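Gumia Community Pottery Program
Progress report to the Cosgrove Fund
September 18, 2020

We're writing at the end of our second quarter with a lot to tell you, most of it good. When your grant came through in June the studio had one working kiln, a leaking clay trap and a waiting list that had been closed since the summer before. We now have two kilns, a dry floor and a waiting list that moves.

The kiln

The big item in the budget was the rebuild of the Elitz, the older of our electric kilns. The elements were replaced, the lid was rebricked and the wiring was brought up to code by a licensed electrician. It took three weeks longer than planned because the first set of elements arrived in the wrong gauge and had to go back. We fired it empty twice, then with test tiles, and it has been in regular use ever since. The top shelf still runs a little cooler than the bottom, so we load the tougher glazes low and keep the forgiving ones up high.

Having both kilns going has changed everything about how the place runs! Glaze firings used to happen once a fortnight, and people would forget what they'd made by the time it came out. Now we bisque in one and glaze in the other, and most work is back in its maker's hands within ten days.

Classes

The beginners' course ran twice, with smaller groups and staggered start times so that the wheels could be wiped down between sessions. Both courses filled in under a day. We also tried something new, a six-week handbuilding course for people who find the wheel hard on their backs or wrists, and it's been the happiest room in the building. They started with pinch pots, moved on to slab work, and spent the last two weeks on tableware: plates, serving dishes, butter dishes, a few very ambitious teapots.
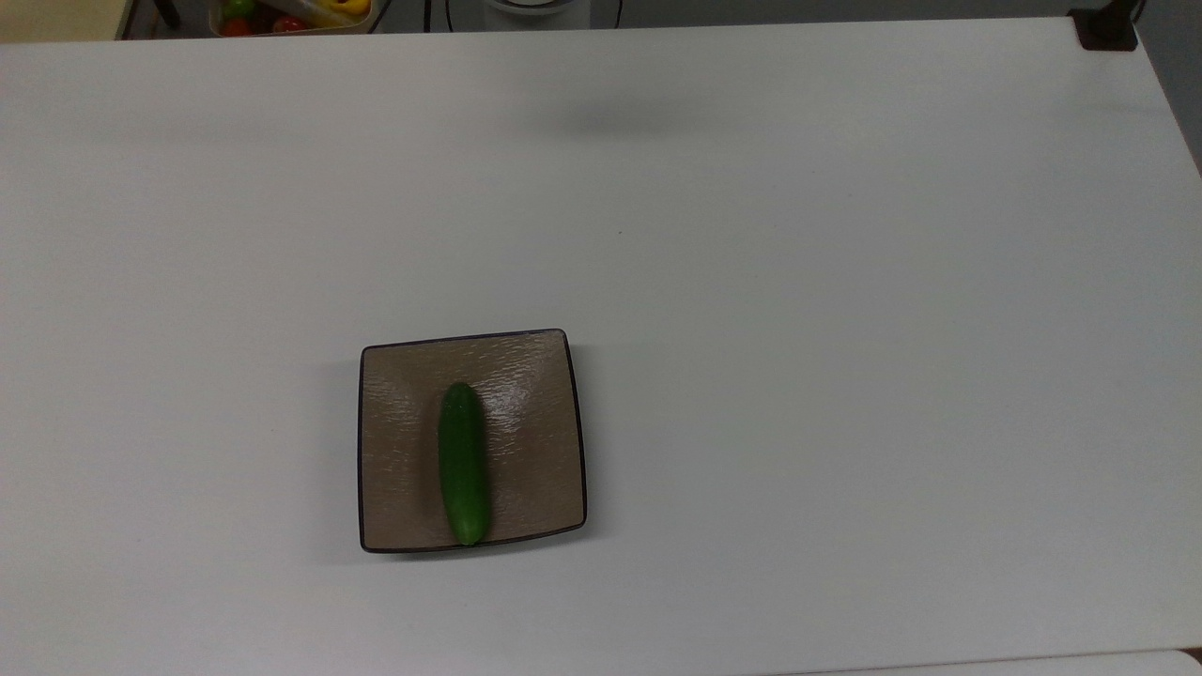

It was the food that convinced me to sign up, wrote one participant on the course feedback form. I wanted to put supper on something I'd made myself, and now my sister wants to come too. Could you please run the next one in the evening? I had to swap shifts every week to get there.

We had the same request from several others, so the next handbuilding course will be offered twice, once in the morning and once after work. The evening group will need a paid technician for lock-up, and we've moved a little money from the printing line to cover it – your program officer approved the change by email.

Clay and glazes

We bought 500 kilograms of mid-range stoneware in one order, which brought the price down and gave us a consistent body to work with for the whole season. It throws nicely and it's even better for slabs. There were some S-cracks in the early bowls, mostly a matter of compressing the base properly, and the instructors have added ten minutes on that to the first lesson.

The glaze kitchen has been cleared out and relabelled. Any bucket without a recipe was tested or thrown away. We've settled on eight studio glazes, all mixed here, and the favourite by a long way is a tan satin we call Trirska, after the creek behind the building. It breaks to a darker colour over texture, and the handbuilders can't get enough of it. The cobalt is still running on vertical surfaces and we're working on it.

Money

Spending is close to plan. The return freight on the elements cost us $359 that we hadn't budgeted, and the supplier has agreed to credit it against our next order. We came in $600 under on shelving by buying used kiln shelves from a school that was closing its art room. With your agreement we'd like to put that towards bursaries for the winter courses. A full statement is attached, with receipts for anything over $500.

What hasn't happened yet

The open studio weekend was postponed. We still want to do it, outdoors if we have to, once gatherings of that size are allowed again. The accessible wheel is on order but the manufacturer has pushed delivery back and won't give us a firm date. The ventilation quote is in, and it's higher than we'd hoped, so we're getting a second one before we come back to you about it.

Next quarter

Both handbuilding courses start in October, along with an intermediate throwing course and a short workshop on mixing glazes from raw materials. We'll fire the Elitz to its full rated temperature for the first time since the rebuild – everybody wants a shelf in that one, and the sign-up sheet is already full on both sides. We'll send you the firing log with our next report.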